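2020-04-24

I finally quit sleeping badly (mostly)

So back in March I was waking up at 3 every night and just lying there. I tried tea, I tried a podcast about canals, I tried the Pindmont sleep app, which wanted 32 dollars a year to play me rain! No thanks.

What helped was boring. Phone in the kitchen, window open a crack, and new sheets, because the old ones were scratchy and I'd been putting up with them for years.

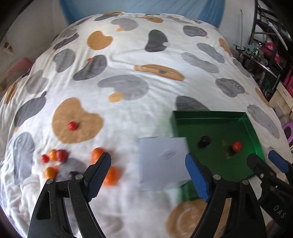

The new sheets, gray and tan blobs and all

I also stopped napping after lunch, which hurt, I love a nap. And no coffee past noon. The first week I was so cranky that I ate cereal for dinner twice and went to bed at 8:30.
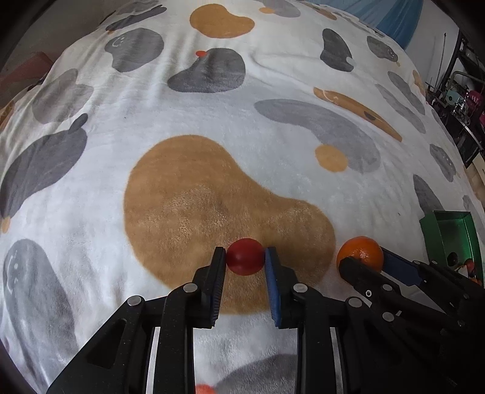 What I'm trying next

Reading on paper before bed, and maybe heavier curtains if the streetlight keeps bugging me.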